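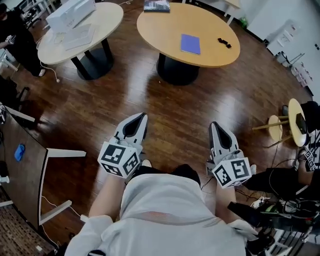

Boat people, it's the season for small jobs, and I love small jobs! This page is for anybody who keeps a little workboat, a launch or an old aluminum skiff and does the upkeep in a garage or on the hard stand. Everything on it has been tried on our own 13-foot tender at the Dullton slip, and most of it costs next to nothing.

*Last updated 2021-07-24*

## Shackles and pins

Stainless shackles seize up in salt air faster than you'd think. Twice a year I take every pin out, scrub the threads with an old toothbrush and warm soapy water, rinse, dry, and put on a dab of lanolin grease. Lanolin stays put when it gets wet and it smells like a barn, in a nice way.

If a pin is already stuck, don't reach for the biggest wrench you own. Soak it overnight in penetrating oil, then try a short wrench with a gentle back-and-forth. Tighten a hair first, then loosen. I can't tell you how many pins that little nudge has saved me (plenty).

Mouse every shackle that's going to live underwater. Seizing wire is best, and the cut end should be bent in so it doesn't catch your hand.

## Bilge pump, the ten-minute version

- Switch off the battery before you put your hands near the pump.
- Pull the strainer and pick out the hair, paint chips and leaf bits.
- Look at the impeller. Fishing line loves to wind itself around the shaft.
- Lift the float switch by hand with the power back on and listen.
- Pour in a bucket of fresh water and watch where it goes overboard.

Our pump is rated for 500 gallons an hour. With a long hose and a couple of bends in it you get a good deal less than the number on the box, so keep the hose run short and smooth if you can. I swapped our ribbed hose for smooth-walled last winter and the difference was wonderful - the bucket test went from a sad dribble to a proper stream.

## Wiring that lasts

Buy tinned copper wire. Plain copper turns green and crumbly inside the jacket, and you won't know until the running lights go out. Use crimp connectors with the heat-shrink sleeve already on them, and buy a decent ratchet crimper to go with them. The cheap pliers kind squashes the barrel and lets go at the first good bump.

Label both ends of every wire. I write on white tape with a laundry marker and slide clear heat-shrink over the top. Three years on, still readable!

Leave a drip loop below anything you don't want water running into. A few extra inches of wire, hanging in a U, and the water falls off the bottom.

## Paint and putty

Sand between coats even when the can says you can skip it. 220 grit is plenty. Wipe down with a clean rag and the thinner the paint maker names, and wait for it to flash off before you start rolling.

For small dings in aluminum I use Geker filler, pressed in hard with a plastic spreader and left a little proud. Never put copper bottom paint on an aluminum hull. The two metals don't get along in salt water, and the hull loses.

Foam rollers cut in half fit nicely between the strakes. Wrap the wet ones in plastic film and pop them in the fridge if you're stopping for lunch (tell your family first).

## Keeping an outboard log

Ours is a spiral notebook in a zip bag, tied to the battery box. Engine hours, oil, plugs, gear lube, and anything that sounded odd. The hour meter read 514 when I last wrote in it, and the water pump impeller is next on the list.

Check the gear lube when you drain it. Milky means water got past a seal, so get that fixed before freezing weather. I do mine in December at the very latest, and I always put new washers under both screws.

## Odds and ends

Old fire hose makes terrific chafe gear. Ask at the Agyeman yard, they keep a bin of offcuts by the gate.

A Disix parts tray with a magnet in the bottom won't hold stainless screws. Line it with a damp sponge and they stop rolling around.

Hang life jackets on wide hangers, out of the sun, with some space between them so the air gets through.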